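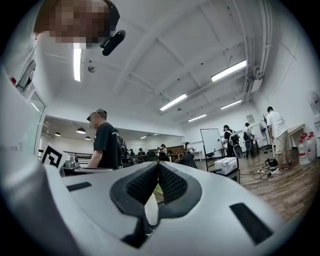
Medthorpe Numard Rolling Whiteboard: Review

Posted 20th July
Print this page | E-mail this to a friend

The Numard is a tall whiteboard on a wheeled stand, made by Medthorpe and sold mostly to schools and offices. We paid $400 for ours from Mackay, an office supply dealer, with delivery included. It has been in use since December in a shared workroom, and this review is based on that use. We bought it at full price and Medthorpe did not know we would be writing about it.

Why a rolling board

Our room is 2,059 square feet with a high ceiling and very little wall that can be used. One side has pipes and conduit on it. Another has a large mirror that came with the building and is staying. The rest is taken up by shelves and cabinets. There was one place where a fixed board could have gone, and it was too far from the tables for anyone to read from a seat.

Before this we had a Rotmont easel, the kind with three legs and a pad clip across the top. It was fine for one person talking to four. It fell over if you leaned on it while writing, and it took up more floor than it looked like it would, as the back leg stuck out where people walked. The Rotmont also used paper pads, and we were going through a lot of them.

So the requirements were simple. It had to move, it had to stay put when someone wrote on it, and it had to be tall enough to be read over the heads of people sitting down.

Assembly

The Numard comes in one flat carton. It is heavy and awkward, and two people should carry it. The hardware is in a single bag with the sizes mixed together, and the instruction sheet shows the bolts at a scale that makes the two longer ones look the same. We put the wrong ones in the feet the first time and had to back them out. Sort the bolts by length before you start and you will avoid that.

The sheet says thirty minutes. We took just over an hour, including the mistake. The one step that needs a second pair of hands is hanging the panel on the uprights. Do that part with the stand lying on its back on a blanket. The instructions show it being done with the stand upright, and I would not try it.

An Allen key is included. It is short and will hurt your hand by the end. Use your own if you have a set.

Moving it around

This is what you are paying for, and it is the best thing about the Numard. The wheels turn easily and the board goes where you push it. Ours gets moved several times a day. In the morning it usually stands out in the open part of the floor, then someone takes it over to the tables, then it ends up facing a desk chair for the rest of the afternoon as somebody works through a list on it. One person can do all of this without help.

Our floor is smooth. I borrowed a carpeted room down the hall for an afternoon to see how it did there, and it was harder going. You have to push from low down on the upright. If you push from the top on carpet, the board leans before the wheels start to turn. It never went over, but I would not want a child moving it.

It rolls over a flat extension cord without trouble. It will not roll over a raised cable cover. You have to lift one end at a time.

The wheel locks are foot levers. They hold well. They are small, though, and with a soft shoe you have to hunt for the right spot. Two of ours were stiff when new and have loosened up. With all of them locked, the board stays where it is when you write on it, even at the very top where most of the leverage is. If you only lock the two wheels on the near side, which is what everyone here does in practice, it will creep a little if you press hard.

The writing surface

Good, with one complaint. Ordinary dry-erase markers go on dark and come off clean with a felt eraser if you wipe the same day. Writing left up for a week leaves a faint shadow. A spray cleaner takes that off in one pass. Something we left up for most of a month took three passes and some rubbing, and if you catch the light right you can still find a line or two of it.

The complaint is the shine. We have long fluorescent fixtures overhead, and when the board is turned a certain way the upper part picks them up as bright streaks. Anyone sitting close and low gets the worst of it. Turning the board a little fixes it, and with a rolling board that is easy enough, but it means you have to think about where you park it. A board with a matte surface would be better under lights like ours. Medthorpe does offer a matte version. Mackay did not carry it when we ordered, and I can't say how well that one erases.

If you also have a mirror in the room, try the board in a few places before you settle on one. Ours has a spot where people at the far tables see the back of the stand in the mirror and the front of the board directly, and a couple of them found it distracting. I don't hold that against the product.

Height

The shape is taller than most rolling boards in this price range, and it changes how you use it. A wide board invites you to write long lines. On this one you end up with lists and stacked diagrams. For us that is fine. Most of what goes up is a schedule for the day, a parts list, or a sketch with notes under it. If you need to draw timelines or long tables, buy a wide board.

Shorter people here can't comfortably reach the top. What has happened over time is that the top section has become the place for things that stay up all month, and the middle is where the daily writing goes. The bottom section is hardly used. You have to crouch to write there, and people sitting at the back can't see it.

The panel's height can be set at assembly and not after, unless you are willing to take the bolts out again. I would have liked a knob. The more expensive Rotmont rolling board, at $500, has one. I tried that one in a showroom and it was quick to adjust, though the panel also rattled when the stand was moved.

The tray

The marker tray is the weakest part. It is shallow, and if you roll the board at a walking pace the markers slide to one end and the last one drops off. We now keep the markers in a cup on the table and use the tray for the eraser only. A raised lip at each end would have fixed it. Someone here folded a strip of tape over each end, and it helps some.

Do not put anything heavier than an eraser on it. A full bottle of cleaner makes it sag on one side.

As a divider

We did not buy it for this, but it gets used this way a lot. The room is open from one end to the other, and there are often two groups going at once with people walking between them. Rolling the board into the gap gives whoever is at the desk some sense of having a corner to themselves. It does nothing for noise. It does keep people from cutting straight through.

If that is your main use, one board is not enough. Two set at an angle would do the job much better, and for that kind of money you could get real folding screens.

After several months

Nothing has broken. I tightened the bolts at the feet twice, once after the first couple of weeks and once in spring. The panel has a small dent near one corner where it met a door frame. One wheel picked up a wad of thread and hair and started to drag, and I had to cut it out with a knife. The wheels don't pop off for cleaning — you need to lay the whole thing down — so that is a two-person job again.

The surface has held up. There are fine scratches in the middle where someone used a dry paper towel for a while. Keep a felt eraser with the board and this will not happen.

Customer service

I wrote to Medthorpe about a missing end cap. They answered in two days and mailed a pair of them at no charge. Mackay had told me to take it up with the maker, so I did not get any help from that end.

What I would change

End stops on the tray. Bigger pads on the wheel locks. Bolts bagged by size. A way to change the height without tools, though I understand that would push up the price.

Would I buy it again

Yes, at $400. At $500 I would look harder at the Rotmont, rattle and all, for the height knob. If Mackay gets the matte surface in stock, I would pay up to $50 more for it under our lights.

If you have a good open wall and your people always sit in the same place, skip all of these. A fixed board of the same size can be had for under $200, and it will never drift while you write on it. The Numard makes sense for a room where the tables move, or where the people do.

Print this page | E-mail this to a friend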